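Clearing the Table: What Is Left After a Shared Meal
Project report, spring term
February 12, 2002

Why we chose this subject

Our group began with a much grander plan, which was to study the waste of a whole canteen, and it took our tutor one short meeting to talk us kindly out of it. We settled on the shared lunches in the Tveit building instead, where people eat at plain tables and carry their own things back afterwards (or are meant to!). We wanted to know what stays behind, what sort of thing it is, and how long it takes to put right.

We looked at 177 place settings over 3 weeks, and between them they gave us 835 separate items to sort. We wrote everything down on paper sheets first and copied it up in the evenings, usually with a pot of tea going, and we are still rather fond of those sheets, stains and all.

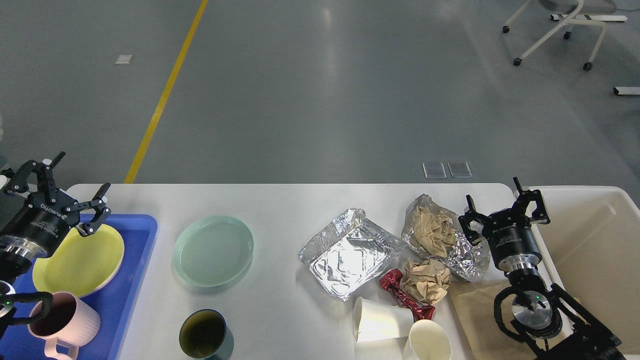 Sorting was the part we had thought would be easy, and it taught us the most. We had started with two headings, crockery and rubbish, and within a day we had to add a third for drink left in cups, which slows everything down so much that it deserved a column to itself. A teal cup with murky liquid still in it can't simply be stacked on a green plate and carried off, so whoever is clearing has to make a separate trip to the sink. Packaging gave us a different sort of bother. Foil trays and crumpled paper arrive together and leave together, and when a wad of tan paper has been tucked inside a bundle of foil, somebody has to pull the two apart before either can go in its proper bin. We lost a good many minutes to that.

Of the tables we watched, 51 were cleared in one go, and nearly all of those had a tray on them from the start. We would like to repeat the work in May with trays on every table, and with a jug for leftover drinks set beside the bins, if the Grornitz kitchen can spare us one.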